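Neltley Fixtures Hall
Premises Safety Inspection: Checklist and Comments
Inspection date: April 19, 2023
Areas covered: display floor, receiving doors, sample storage, staff washroom
Ratings used: S (satisfactory), A (attention required), U (unsatisfactory), N/A (not applicable)

This checklist is completed twice a year under the Pralham premises safety procedure. Comments are entered for every item rated A or U, and for other items where the inspector considers it useful. The previous inspection was carried out in December.

1. Floors and walkways

1.1 Main walkway clear from the entrance to the back wall: S

1.2 Floor surface free of chips, holes and raised edges: S
Comment: The patch repair noted in December has been completed and is level with the surrounding floor.

1.3 Cartons and packaging kept out of walkways: A
Comment: A taped cardboard box was on the floor next to the dark green freestanding bathtub. Cartons are to be opened at the receiving bench and flattened the same day. Anything that must wait overnight goes in bay 9.

1.4 Seating returned to its place after use: A
Comment: Office and wooden chairs were standing out on the open floor. Chairs not in use are to be placed against the wall.

2. Electrical

2.1 Power strips in good condition and secured off the floor: A
Comment: A white power strip was lying on the floor near the box mentioned in 1.3, with black cables trailing from that area. Power strips on the display floor are to be mounted on a column or placed under a cable cover.

2.2 Spare cable coiled and stored: A
Comment: One bundle was coiled but had been left on the floor. Hooks are available beside the Dalsgaard shelving.
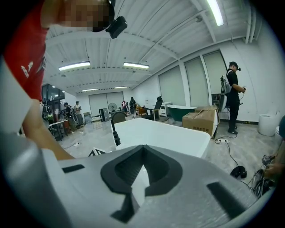
2.3 Electrical panel accessible, one metre clearance: S

2.4 Test tags current on portable equipment: S
Comment: The tag on the floor polisher expires before the next inspection. The supervisor has been advised.

3. Display fixtures

3.1 Freestanding tubs stable and level: S
Comment: Tubs were checked by hand pressure at both ends. No movement was found.

3.2 Toilets on display secured against tipping: S
Comment: Display toilets are not plumbed. The "Not for use" stickers have faded and should be reprinted.

3.3 Glossy surfaces free of sharp edges and cracks: S

3.4 Small cabinets anchored or weighted: A
Comment: Anchoring could not be confirmed for one Bavurex cabinet. It is to be checked by the display team and the result recorded on this form.

4. Lighting and ceiling

4.1 Fluorescent fixtures working: S

4.2 Ceiling beams and pipes free of hanging items: S
Comment: Seasonal signs have been taken down. Two wire ties remain near the entrance and should be removed when the lift is next on site.

5. Doors and exits

5.1 Roll-up doors run freely and stop when obstructed: S
Comment: Both doors on the back wall were tested. The left door is slow to start in cold weather and is listed for service.

5.2 Exit signs lit and visible: S

5.3 Fire extinguishers inspected and tagged: S

6. Staff washroom

6.1 Floor drain clear: S

6.2 Hot water temperature within the posted limit: S

6.3 First aid kit complete: U
Comment: Burn dressings and the eye wash bottle were missing. Replacements are to be ordered immediately.

Follow-up

Items rated A are to be corrected within 18 days. The item rated U is to be corrected within 5 days and confirmed in writing to the Pralham safety office. A copy of this checklist is to be posted at the receiving desk until all items are closed.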